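3.2 Sheet preparation and marking

Grid sheets were taken from a single roll supplied by Namix and stored flat at the Cultunley site. Before use, each sheet was inspected under diffuse light and any existing marks were left in place. Wear classes followed the scheme of Jafri, which separates specks, smudges and lines by shape alone.
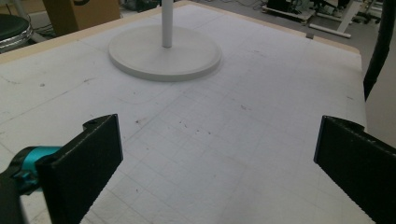 Figure 2. White work surface with a light-gray square grid. Small dark specks and smudges are scattered over the sheet.

3.3 Contrast loss

Printed line contrast was measured at 100 points per sheet, once in October and again after 500 hours of shelf storage. Readings within two line widths of a mark were excluded. The remaining values were averaged by sheet and compared using a paired test. Storage at 600 lux gave a larger loss than dark storage, but the spread between sheets was wide. Kulsoom Orakzai repeated the readings with the Nomance meter and obtained the same ranking.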